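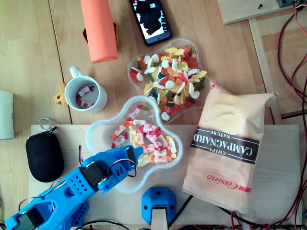

Guido Sorrentino soutient que si l'explication des règles dépasse dix minutes, la soirée est fichue et qu'il vaut mieux sortir un jeu de cartes. Il me l'a répété trois fois au téléphone la semaine dernière, avec ce ton qu'il prend quand il a décidé d'avoir raison, et depuis je rumine. Alors voilà, un article entier pour lui répondre (bonjour Guido, je sais que tu lis, même si tu ne commentes jamais).

Je précise pour ceux qui débarquent : je joue beaucoup. Trop, d'après ma sœur. J'ai une soixantaine de jeux dans le meuble du couloir, celui qui ne ferme plus, et je les aime presque tous, même ceux que je ne sors plus. Et dans toutes ces soirées, c'est presque toujours moi qui explique. Je ne sais plus comment c'est arrivé. Un jour quelqu'un m'a tendu le livret en disant « toi tu comprends vite », j'ai été flattée, et j'en ai pris pour des années.

Donc, expliquer les règles. J'ai commencé comme tout le monde, c'est-à-dire très mal. Je lisais le livret à voix haute, dans l'ordre, depuis la liste du matériel. « Le jeu contient un plateau, des jetons, un sablier… » Tout le monde voyait bien le sablier, il était devant eux, quelqu'un l'avait déjà retourné deux fois. Arrivée à la phase de production, j'avais perdu la moitié de l'assemblée, et l'autre moitié demandait si on pouvait ouvrir une fenêtre.

Ma pire soirée dans ce domaine, c'était pour Kuvidden. Si vous ne connaissez pas, c'est un jeu de commerce maritime avec des guildes, des saisons et un système de dettes auquel je trouve un charme fou, mais qui est imbuvable quand on le prend par le mauvais bout. J'avais commencé par les dettes. Quelle idée ! Je m'étais dit que c'était le plus compliqué et qu'il fallait s'en débarrasser tant que les gens étaient frais. Sauf que les dettes, quand on ne sait pas encore à quoi sert l'argent, c'est du chinois. Mon beau-frère a fini par demander, très poliment, si on jouait les gentils ou les méchants. On a joué deux saisons sur quatre et on a rangé.

Je l'ai mal pris, sur le coup. J'ai passé les semaines suivantes à en vouloir à la terre entière, surtout à mon beau-frère. Puis en mars j'ai passé un week-end à Bravau, chez des amis d'amis que je connaissais à peine, et là j'ai vu quelqu'un expliquer un jeu pour de vrai. La maîtresse de maison, une dame assez réservée à qui je n'avais presque pas parlé de la journée, a posé la boîte, elle n'a pas ouvert le livret et elle a dit : « À la fin, celui qui a le plus gros troupeau gagne. On a tous une ferme minable et pas assez de foin. » Et tout le monde s'est penché en avant ! Moi la première ! J'avais envie de foin comme jamais de ma vie.

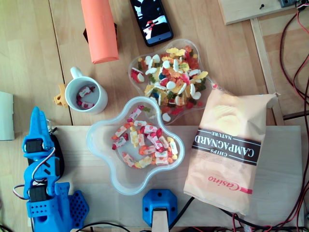
Ensuite elle a joué un tour à elle, pour de faux, en disant tout haut ce qu'elle faisait. Je prends du foin, je le mets là, je nourris mes bêtes, ah zut il m'en manque, donc j'en perds une, à toi. Le reste est venu en cours de partie. Quand quelqu'un tombait sur une carte bizarre, elle l'expliquait à ce moment-là. Il y a bien eu un petit râleur pour lancer « tu ne l'avais pas dit, ça », et elle lui a laissé reprendre son coup, sans discuter.

J'ai tout piqué. Vraiment tout, jusqu'au « à toi » à la fin. Dans le train du retour j'ai repris le livret de Kuvidden (oui, je l'avais emporté en week-end, ne jugez pas) et j'ai essayé d'écrire ma première phrase. Ça m'a pris presque tout le trajet. Je vous la livre : « Vous êtes des marchands ruinés, et vous avez quatre saisons pour finir plus riches que votre voisin. » Les dettes viennent toutes seules après ça. Vous êtes ruinés, donc vous empruntez, et quand on emprunte il faut rendre. Même mon beau-frère a suivi. Il a même gagné la deuxième partie avec 977 points, score dont il a pris une photo et qu'il ressort à chaque repas de famille, merci bien.

Bon, et les dix minutes de Guido, dans tout ça ?

Je pense qu'il a raison sur la durée et tort sur la conclusion. Dix minutes de monologue, c'est long, je suis d'accord. J'ai chronométré les miennes (discrètement, avec le téléphone sous la table) et je tiens maintenant Kuvidden en moins que ça. Mais il y a des jeux que j'adore et qui ne rentrent pas dans cette case, et je refuse de les laisser au fond du placard pour autant. Qin, par exemple. La version que j'ai est une vieille édition avec un livret traduit à la hache, où le même jeton porte deux noms différents selon les pages. Je crois qu'il faut avoir raté une partie de Qin pour comprendre Qin. Alors je préviens les gens : ce soir on fait une partie pour rien, on se trompe, on s'arrête au milieu s'il le faut, et on recommence la prochaine fois. Dit comme ça, ça passe très bien. Les gens sont bien plus détendus quand la première partie ne compte pas, et ceux qui détestent perdre (je ne vise personne, Guido) arrêtent de bouder au troisième tour.

Il y a aussi les soirs où il ne faut pas insister. Je le sens mieux qu'avant. Si quelqu'un sort d'une semaine affreuse, si deux personnes ont envie de se raconter leurs vacances, je laisse le gros jeu dans sa boîte. On prend Ekance, qui s'explique en une phrase (on pose une carte plus haute ou on passe son tour), et on papote par-dessus. J'ai longtemps vécu ça comme une petite défaite. J'avais préparé, j'avais trié les jetons dans leurs sachets, et on finissait sur un jeu de défausse. Maintenant je m'en fiche, je garde mes sachets pour la fois d'après.

Autre chose que j'ai mis un temps fou à comprendre : la nourriture compte dans l'explication. Je ne plaisante pas ! Si on sert le dîner après les règles, les gens ont faim et n'écoutent rien. Si on le sert pendant, ils ont les mains prises et se passent les plats au moment où on parle du décompte. Chez nous on dîne avant, on débarrasse, et ensuite je mets des choses à grignoter, à portée de main, pour toute la soirée. J'évite seulement le chocolat depuis une sombre histoire de cartes collées dont la propriétaire me parle encore.
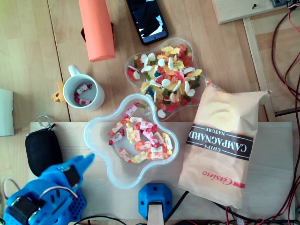 Des bonbons dans les deux bols, et un paquet de chips à côté.

Le vrai problème qui me reste, c'est le joueur qui connaît déjà. Vous voyez le genre. Il a fait une partie il y a longtemps, il s'en souvient à moitié, et il complète chacune de vos phrases. « Oui mais attention, sauf si tu as la guilde. » On n'en est pas à la guilde ! Personne ne sait ce que c'est, la guilde ! J'ai essayé les gros yeux, j'ai essayé de lui confier l'explication (erreur, il a commencé par la guilde). Ce qui marche à peu près, c'est de lui donner un travail : distribuer l'argent, mélanger les paquets, installer le plateau. Pendant qu'il compte des pièces il se tait, et en plus la mise en place avance.

Et puis il y a les enfants. Ma nièce joue avec nous depuis peu et elle m'a obligée à tout revoir encore une fois. Les adultes hochent la tête quand ils n'ont pas compris. Elle, elle dit « quoi ? ». Elle le dit très fort. La dernière fois, elle m'a arrêtée cinq fois avant la fin du premier tour, et à chaque fois j'ai vu au moins un adulte tendre l'oreille l'air de rien. Je la veux à toutes mes soirées, désormais.

Pour ceux qui m'ont demandé en commentaire par quoi commencer avec un groupe qui n'a jamais joué : prenez un jeu que vous connaissez par cœur, peu importe lequel. On explique mal ce qu'on vient de découvrir. Faites deux parties en solo s'il le faut, en jouant toutes les couleurs (je le fais, en pyjama, je parle à mes adversaires imaginaires et je leur en veux beaucoup). Et gardez le livret sur les genoux pour vérifier les détails, mais ne le lisez pas à voix haute, je vous en supplie.

La prochaine fois je vous parlerai du rangement, parce que le meuble du couloir a perdu une charnière hier et qu'il va bien falloir trancher entre en racheter un et me séparer de quelques boîtes. Si vous avez des étagères profondes à me conseiller, pas trop chères, je prends.

Et Guido, je t'attends pour Qin. Tu peux apporter ton chronomètre.

Publié le 9 juin 2019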